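Combien de démonstrations pour empiler des gobelets à deux bras ?

Forum d'entraide Kerurberg > Robotique > Apprentissage par imitation

kesden_atelier
Membre

Bonjour à tous,

Je prépare un jeu de démonstrations en téléopération pour une tâche à deux bras. Trois gobelets en plastique (rose, vert, bleu) sont posés debout en ligne au fond d'une table blanche. Il faut les emboîter l'un dans l'autre, puis ramener la pile au milieu. Caméra fixe, pinces parallèles, fond blanc.

J'ai enregistré 48 épisodes, tous avec le même opérateur. La politique entraînée dessus attrape bien le premier gobelet, mais au deuxième elle hésite, pousse la pile ou referme la pince à côté. L'erreur d'entraînement est pourtant basse.
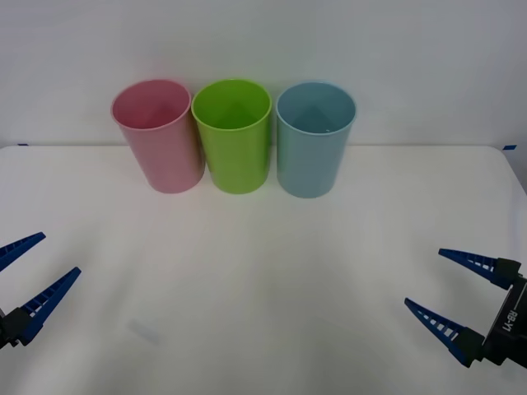

Chaque épisode commence pinces ouvertes, loin des gobelets, et s'arrête quand les deux bras sont revenus en position de départ. Durée moyenne : une trentaine de secondes, un peu plus quand je rate la première prise. J'ai gardé les épisodes avec une reprise, je ne sais pas si c'est une erreur.

Ce que je voudrais savoir :
Est-ce que 200 épisodes suffisent pour ce genre de tâche, ou faut-il viser 300 tout de suite ?
Faut-il permuter les couleurs ou garder toujours le même ordre ?
Est-ce que les gobelets presque collés posent problème ?

Merci d'avance.

3 réponses

haugen_b
Contributeur régulier

On a fait une tâche assez proche à Badport, avec des bols. À 48 épisodes on avait le même comportement que toi : première prise correcte, ensuite n'importe quoi. À 200 c'était utilisable, et passer à 300 n'a presque rien changé tant que les positions de départ restaient les mêmes. Donc je commencerais par varier avant d'augmenter le nombre.

Concrètement, déplace la rangée de quelques centimètres entre deux épisodes, en avant, en arrière, sur les côtés. Change aussi l'écart entre les gobelets. S'ils sont toujours presque collés, le modèle n'apprend qu'une seule façon d'approcher, et dès qu'un gobelet bouge pendant la première prise il se retrouve devant une situation jamais vue. C'est probablement ton problème au deuxième gobelet.

Pour les couleurs, tout dépend de la consigne. Si l'ordre d'empilement doit suivre la couleur, permute les places et garde l'ordre d'empilement fixe. Si la couleur ne compte pas, permute quand même, mais décide d'une règle pour l'opérateur — par exemple toujours commencer par la gauche — et écris-la quelque part. Avec 2 opérateurs qui n'ont pas la même habitude, le modèle fait une moyenne des deux et s'arrête entre les gobelets.

Les reprises, je les garde si elles sont courtes et nettes. Un épisode où l'opérateur tâtonne dix secondes, je le supprime.

Dernière chose, regarde tes temps morts. Chez nous, plus de 2 secondes d'immobilité au début de chaque épisode suffisaient à produire une politique qui ne démarrait pas. On coupe maintenant ces passages avant l'entraînement.

pince_ouverte
Nouveau membre

Pareil ici, j'ai fini par mettre des repères de ruban adhésif sur le bord de la table pour la remettre au même endroit chaque matin. Ça m'a aidé. Pour le nombre je ne sais pas, j'en fais jusqu'à ce que ça marche.

kerurberg_labo
Membre

D'accord avec haugen_b pour l'essentiel, sauf sur les gobelets écartés. Si à l'utilisation ils seront toujours serrés, il faut garder une bonne part d'épisodes serrés, au moins la moitié à mon avis. Le doigt qui doit passer entre deux gobelets, c'est la partie difficile, et elle disparaît dès qu'on espace tout.

Vérifie aussi la lumière. Des objets pastel sur fond blanc, avec une exposition automatique, ça change pas mal entre le matin et la fin d'après-midi. Bloque l'exposition et la balance des blancs de la caméra, ou alors enregistre volontairement à plusieurs moments de la journée.

kesden_atelier
Membre

Merci. L'exposition était bien en automatique, je l'ai bloquée. Je repars sur 200 épisodes, moitié serrés, moitié espacés, couleurs permutées et départ toujours par la gauche. Je supprime les longs tâtonnements et je relance un entraînement dimanche.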